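The two-drum question

Small flat, big wash, one socket. Rochelle Halvorsen on living with a stacked machine

Nov 23, 2020

Moved in October. Fourth floor, no lift, a hall cupboard the last tenants used for coats and a broken pushchair. That was going to be the laundry. Measured it, measured it again, swore a bit.

I had it in my head that we'd get an ordinary washer and put a shelf over it. Then a neighbour on the stairs, Priya Ambrose, two small boys and a job in a care home, asked me in to look at hers. One tall white thing. Big drum up top, little one down by the skirting. Tunics in one, school jumpers in the other, both going at once while she made the tea.

"I don't do a wash day any more," she said. "I do bits." Bits! I have thought about that word a lot since.

So, what is it like to live with. I asked Priya, I asked two others in the building, and I borrowed the use of one for the better part of a month while ours was stuck in a warehouse.

The big drum first. It is at chest height for me, and my back noticed in the first week. No kneeling on the tiles, no fishing for the last sock with your head in the hole. You do have to lift wet sheets down, mind, and wet sheets are heavy. Put the basket on a stool. If you are on the short side try one in the shop before you buy, arms up, door open, and pretend to reach the very back. You'll look daft. Do it anyway.

The door. Think about the door before anything else. A big round one needs a good swing, and in a cupboard it will hit whatever you've forgotten about. Priya's used to catch the light switch. Ask which side the hinge is on and draw the arc on the floor with chalk.

The small drum is for baby things, tea towels, the delicate top you keep wearing dirty becuase it can't go in with the jeans. You have to crouch for it. Small loads only and it really does mean small, three shirts and it's sulking. I liked it for sports kit best. In it goes, straight off the child, before it gets anywhere near the bedroom.

Cost. There's no nice way of putting this. The best quote I had was 483 pounds more than the plain washer I'd gone in for, and delivery up four floors was another 27 on top. Second-hand is worth a look. One went for 300 two streets over while I was dithering, and I am still cross.

Then the upkeep, which is dull and matters. Wipe round the rubber seal on the big door after the last load, there's always grit and a hair grip in the fold. Leave both doors open a crack overnight. Run an empty hot wash once a month. Drawers want pulling out and rinsing too, the softener goes to jelly if you let it. Seven minutes the lot, I timed it.

Noise, I expected worse. Both spinning together is a low hum with a rattle in it, fine with the cupboard shut, not fine at midnight with people below. We've agreed on nine o'clock as the cut-off in our building and mostly it's kept to.

Would I have one for good? Yes, if the floor is level and you can spare the money. If there's just the one of you, probaly no, get the plain one and buy a decent airer with the difference. Ours comes next week. The pushchair has gone to the tip.
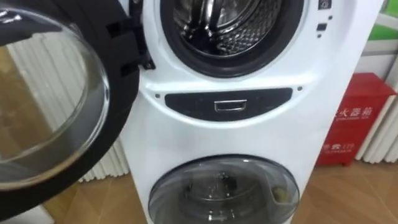 Big drum up top with its door swung open, small one down below.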